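How a Town Pays for a New Harbor

Lerside is a small town by the sea. Its harbor is old, and big cargo ships cannot get in because the water is too shallow. The town wants to dig it deeper and build a new dock. That will cost 90 million dollars.

Where does the money come from?

Most of it comes from the budget. A budget is a plan for money. It says how much will come in and how much will go out in one year. Lerside gets money from taxes, which people and stores pay, and from fees, which ships pay when they stop there.

The town can't pay for the whole harbor in one year, so it will borrow. A bank lends the money, and the town pays it back over time with a little extra. The extra is called interest.

What is a feasibility study?

Before a bank lends money, it wants to know if the plan makes sense. Experts write a long report called a feasibility study. Ataberk Canpolat worked on the one for Lerside. His team asked how many ships would come, how deep to dig, and what could go wrong. The report has 1092 pages.
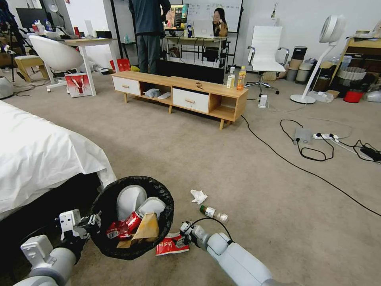
5 min read

Who decides?

The town council votes in November. Some people like the plan because the dock would bring more than 200 jobs. Others would like the money to go to the road to Kunbridge, which has a lot of holes in it. Anyone who lives in the town can come to a meeting and speak.

Words to know

Budget: a plan for money
Tax: money people pay to the government
Interest: the extra you pay when you borrow
Cargo: the goods a ship carries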